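The day the left hand stopped letting go

I've been promising a proper fault story for ages, and July finally handed me a lovely one! We were on the Milent job, moving black plastic parts between a bin and the yellow bench with both arms, when the left hand closed on a part and simply stayed closed. No alarm, no red light, and the software cheerfully reporting "open".

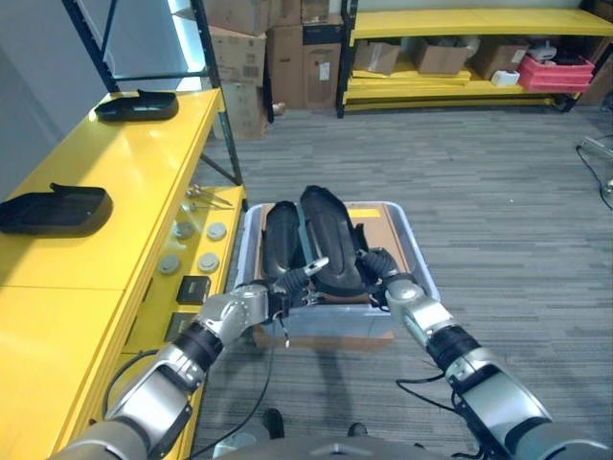 My first thought was the grip force, so I turned it down and ran it again. It managed 20 good cycles, then stuck. I turned it down further and got the same thing, only now it dropped parts as well (progress of a sort).

So I went to the logs, which I love far more than is healthy. The hand had been asked to open 695 times that session, and every stuck grip came just after a long reach with the wrist turned right over. That smelt of cable to me!

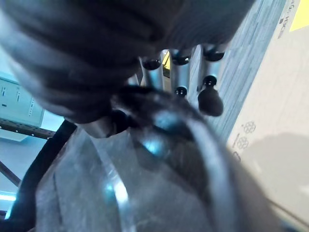 I powered everything down, locked it off and peeled back the wrist cover. One of the signal wires had been rubbing on the edge of a clamp I fitted myself, back at Dumotness, and its insulation had worn through. With the wrist twisted, the open command never reached the hand. The controller was reporting what it had asked for, and I'd been reading that as what had happened.

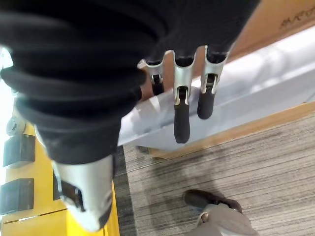

Gillies
Robot tinkerer and writer of this blog

The wire took ten minutes to replace. The safety side took the rest of the afternoon, and I enjoyed that even more. The hand now has to confirm its finger positions within 3 seconds, or both arms stop where they are. I've also moved the clamp and put a wrist check on the list for every 3000 cycles.

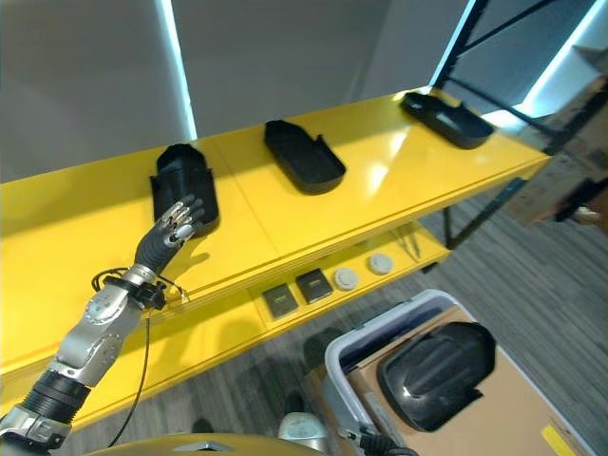 Cunon commented that stopping both arms is fine until they're sharing a part, and asked whether the good hand keeps its grip when the other one faults. It does, at reduced force, and I'm testing that properly next.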